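Section 4: Setting Up a Season in Nanby Match Manager

This section covers entering a league season, building the fixture list, and handling postponed matches. It applies to club and league accounts. Read-only accounts can view the results but cannot save changes. Last revised 9 Jul 2025.

Before you start

Have the final list of clubs and their home grounds. If two clubs share a ground, enter the ground once and assign both clubs to it. The program treats two spellings of the same name as two grounds and will not detect a clash between them.

4.1 Create the season

1. Open Seasons and select New.
2. Type a season name. Names can be up to 40 characters long.
3. Set the first and last match dates. The last date can be moved later, but the first date is locked once a result has been saved.
4. Select a points scheme. The default is three points for a win and one for a draw.
5. Set the order of tiebreakers. Goal difference is first unless you change it.
6. Select Save Draft.

Note: A draft season does not appear on the public league page. Standings stay hidden until the season is published.

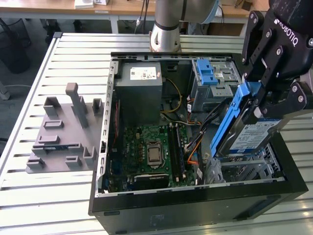 Can the points scheme be changed after the season has started?

A league administrator can change it from Season > Rules at any time before the final match is marked complete. The table is recalculated from the first match, and the change is recorded in the season log.

4.2 Add clubs and squads

1. Open the draft season and select Clubs.
2. Add each club by name, or select Import to load a squad file from Olis or a plain CSV file. A single import can hold 2,000 player records.
3. Check the import report. Rows without a date of birth are skipped and listed at the bottom.
4. Assign a home ground and a usual kickoff time to each club.
5. Set the squad limit. Players above the limit are saved as unregistered and cannot be named in a lineup.

Caution: Importing a second file for the same club replaces the squad. To add players to an existing squad, clear the Replace box before you select Import.

Squad numbers must be unique within a club. If a player leaves during the season, the number stays reserved until the transfer window set under Rules has closed.

4.3 Build the fixture list

1. Select Fixtures, then Generate.
2. Choose single or double round. A double round gives each pair of clubs one match at each ground.
3. Enter blocked dates, such as cup weekends and international breaks.
4. Set the longest run of home or away matches allowed. A setting of two works for most leagues. A setting of one often cannot be met.
5. Select Run. Large divisions can take several minutes. The program stops after 600 seconds and keeps the best list found.
6. Review any matches marked in amber. These break a preference but not a rule. 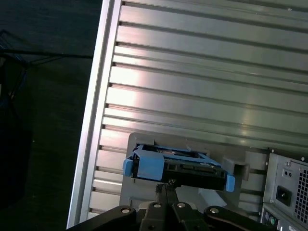 7. Drag a match to a new date if needed. The program refuses the move if either club or the ground is already in use that day.
8. Select Publish.

Publishing sends the list to every club contact. Later edits are sent one at a time, so make all known changes before this step.

4.4 Postponed and abandoned matches

A postponed match keeps its match number and moves to the Unscheduled list. It has no effect on the table. An abandoned match keeps any cards already entered, while goals are held back until an administrator chooses to let the score stand or order a replay.

To reschedule a match:

1. Open Unscheduled and select the match.
2. Select Suggest Dates. The list shows open dates for both clubs, earliest first.
3. Choose a date and confirm the kickoff time.
4. Select Notify.

Suspensions are served by match played, in date order. When a match is moved from October to a later month, a player banned for that match may become available for it,

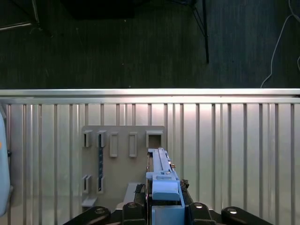

and the ban is applied to the next match the club plays. Check the Discipline tab after every move. Bans carried over from another competition are not adjusted and must be edited by hand.

If Suggest Dates returns an empty list, extend the last match date or remove a blocked date. Error 39 means that the ground has been deleted from the account. Assign a new ground and try again.

Accounts linked to Hamann ticketing must also confirm the new date there. Nanby does not change tickets already sold.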